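Kallen towel recall widened to second batch

Textile maker Rultier has widened its recall of Kallen bath and kitchen towels after finding that a second batch was dyed with the wrong fixing agent. The color can bleed in a hot wash and stain other laundry. The company said the towels pose no health risk.

The first recall, in August, covered batch 2474. Batch 2491 has now been added. The number is printed on the care label, under the washing symbols.

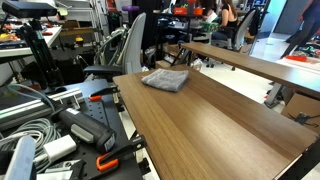
Both batches were sold through 16 Brøndum home stores and the chain's website. Rultier has received 229 complaints, most of them about stained bedding and shirts.

Customers can return the towels to any Brøndum store for a full refund – no receipt is needed. Claims for damaged laundry go to Rultier directly and should include a photo of the care label.

Towels made at the company's Dimasska plant are not affected.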